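About Us

6 min read

Vomeo is a small research company that works on one question, and we have been happily stuck on it for a good while now: how much of what a person knows in their hands can be handed over to a robot without anyone having to write it down first? We are a mix of engineers, former teachers, one retired upholsterer and a few people who came for a summer and never got around to leaving. If you have found this page because you are thinking of working with us, or studying with us, or because your cousin works here and you would like to know what on earth she does all day, welcome. We will try to explain it properly, and we apologize in advance if we go on a bit.

How we started

The company grew out of a shared workbench. Yae Koyama had been programming industrial arms for packaging lines, and she had grown tired of spending a week teaching a machine to do something that the person standing next to it could do in four seconds. Socorro Puma had spent most of her working life training new hires in small-parts assembly, and she had strong opinions (she still has them!) about how people learn to pick things up. They met in June at an evening class on mold making, of all places, and by the end of the course they were talking more about grippers than about molds. Yae drew the first finger design on the back of the course handout – we still have it, in a drawer with the spare screws.

The name came later and means nothing in particular. Socorro liked that it was short enough to shout across a workshop.

What we do

Our main method goes by the name of Vakby. Put simply, a person holds a gripper in the hand and does an ordinary job with it: moving a block, closing a lid, folding a cloth. A camera on the gripper records what the fingers saw and where they went, and a policy is trained on those recordings. Later, a robot arm carrying the same fingers is asked to do the same job. The person never has to steer the arm, and we never have to drag a large and expensive machine into somebody's kitchen to find out how they put the cups away.

A lot of groups work this way, and we have learned a great deal from reading their papers. The part we care about most is the approach – the half second or so before anything is touched. When people reach for a soft thing they slow down early, open wide, and often wander a little to one side before they commit. For a long time we trimmed those moments out of our recordings to save space. Socorro argued that we were throwing away the lesson and keeping the homework, and she wore us down over one very long winter.

The study that changed our minds

So we ran the comparison. We collected 900 short demonstrations of people picking up small objects from a plain table, and trained two versions of the policy on them. One version saw the recordings trimmed to the grasp, as we had always done. The other saw the whole thing, with all the hovering and second-guessing left in. We then gave each version 300 tries on the arm, using objects that had never appeared in training.

The untrimmed version came out ahead on soft objects, and by a wider margin than Yae had been willing to bet on. It opened the fingers earlier and came in slower, and it pushed things off the table less often. On hard, square objects there was very little between the two, and on anything lying flat, such as a card, both did poorly. We still don't have a good answer for cards. The people who gave the demonstrations ranged from our own staff to neighbors from down the street, and the neighbors' recordings were every bit as useful as ours, to the mild embarrassment of the staff.

We wrote all of this up in a report dated 2024-02-08, including a long section on what went wrong, and it is the document we send to anyone who asks how we work. It has more pages on calibration than most readers will want. Please skip them with a clear conscience.

Who we work with

Our longest partnership is with Mahrous, a family firm that makes sorting equipment for repair shops. They send us boxes of awkward parts and we send back notes on which ones can be picked up reliably and which ones can't. The people there have been patient with us from the start, and they have a gift for finding the one shape we forgot to think about.

Every year we also take in students through the Kolluleck placement, which lasts 13 weeks. Each student gets a bench, a gripper and a question of their own, and they present whatever they have found at the end, finished or unfinished. Some of our best habits came from placement students, including the checklist we use before each recording session and the rule that whoever breaks a finger prints the next one.

At the bench
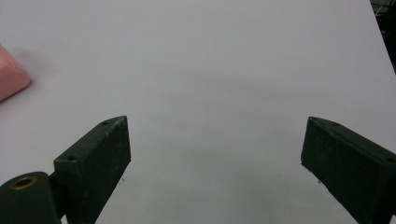
The gripper's own view of the table, fingers open.

We make most decisions with the recordings playing on a screen and everybody talking at once. It isn't the quickest way of doing things, but a finger that looks fine on a drawing can block half the view once it is mounted, and it helps to have several people squinting at the same clip. The plain table is where nearly every new idea gets its first try. After that we move on to messier places, with shelves and drawers and bad light, and a good many ideas come straight back to the table again.

Come and see us

We have seven benches and a kettle that is always on, and we like having company. Schools, repair shops, fellow researchers and the simply curious are welcome to write and arrange a visit. You will be offered a gripper to try, and with your permission we will probably keep the recording. If you would like a copy of the report, or the drawings for the current fingers, ask for Yae. For placements, ask for Socorro, and tell her what you like to make with your hands, because that is the first thing she will want to know.

Recent from Vomeo
Why we stopped trimming our demonstrations
Notes on picking up cards, part two
A week with the sorting team at Mahrous
Kolluleck placement: how to apply
Finger pads, wear and when to replace them

Contact us | © Vomeo | Back to top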